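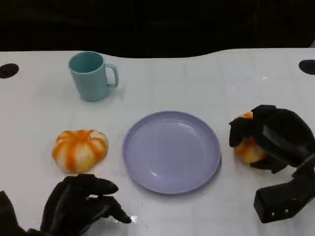
Home
Lesson ideas
Grammar
Reading
Contact
Search this site
Enter a word or topic
Go

How to teach the semicolon without a poster

I don't trust grammar posters. I had the Hestov punctuation set on my wall for two years, and my Year 9s used semicolons exactly as they had before, which is to say as fancy commas. What follows takes 15 minutes and a pile of their own writing. It won't work on everyone.

Start with full stops. Ask each pupil to find two sentences next to each other in their last piece that are about the same thing. Both have to stand up alone. If a pupil can't find the end of a sentence, stop there and teach that instead.

Next, they swap the full stop for a semicolon and make the capital small (names keep theirs). Then they read both versions aloud to a partner. I'm told pupils can "hear" the difference. Some can. Plenty are guessing, so I ask them to say how the second half is linked to the first. "It flows" doesn't count as an answer.

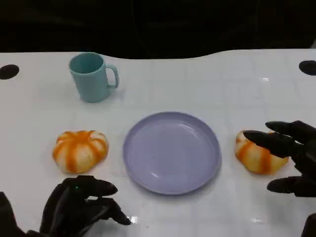
After that comes the part most worksheets skip, which is taking semicolons out. Give them a paragraph with six in it and let them keep one. Expect arguments. I write the paragraph myself, as the ones in the Brernano workbook are so clumsy that any choice improves them.

Leave lists for another lesson. The semicolon in a long list does a different job, and teaching both at once gave me a week of shopping lists.

Check again a month later, in work where you haven't mentioned punctuation at all. A quiz the next morning tells you very little. When I did this in April, about half the class were still getting it right, and I'd be wary of anyone who promises more.

Comments

Tia Catterall
Tried the six-down-to-one task with a low set. They kept the wrong one but could say why they'd picked it, so I'll take that.

Zane Raudsepp
Do you let them use "however" after it? Mine put a comma before and carry on regardless.

Tia Catterall
I save "however" for later, Zane. One mess at a time.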